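Nodon Household Tasks Program
Progress report to the Costache Fund
September 15, 2023

Dear friends at the Fund,

It has been a good long stretch since our January letter, and I'm happy to say there is plenty to tell you. When you agreed to support us, the question on the table was a plain one: can a machine help tidy a living room or straighten a shop shelf yet, in a way that a tired parent or a store clerk would be glad of? My short answer is still "a little, on a good day," but the good days are coming more often, and I'd like to walk you through where your money has gone.

Where we stand on tidying

Most of this period went into the tabletop work at our Mollside room. We chose toy blocks because every family has something like them on the floor by dinnertime, and because the different shapes ask different things of a machine. The arm works with a plain rod, so everything is done by pushing, the way you might sweep crumbs along with one finger. We ran 300 trials in which the arm was asked to bring one named block next to another, and 227 of them ended the way we wanted. I was frankly delighted with that, though I know a four-year-old would do better (and faster!).

The trouble comes when blocks sit close together. Going after the green star when it has the yellow heart right beside it is a much fussier job than fetching the yellow hexagon standing off by itself, and a good share of our failures were of the fussy sort, with the wrong block carried along for the ride. 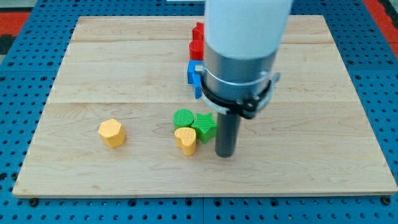

What the shop trial taught us

Plurkelard, the housewares store that kindly gave us the use of a stockroom, hosted 2 visits over the summer. We tried straightening small boxed goods on a shelf. The first visit was humbling, I won't pretend otherwise, as the lighting was poor and the boxes were shiny. The second went a good deal better once we brought our own lamps, and the staff were generous with their opinions. They would happily hand over shelf straightening tomorrow, but they don't want to stand by and watch it being done, and for now somebody still has to.

Spending and what comes next

We are within budget, with a small amount moved from travel to spare parts as agreed. In the coming months we hope to try crowded tables in earnest, then cups and spoons, and to go back to Plurkelard before the holiday rush. We would also love to have you visit Mollside whenever it suits you. The coffee is decent and there is parking behind the building.

With warm thanks,
The Nodon team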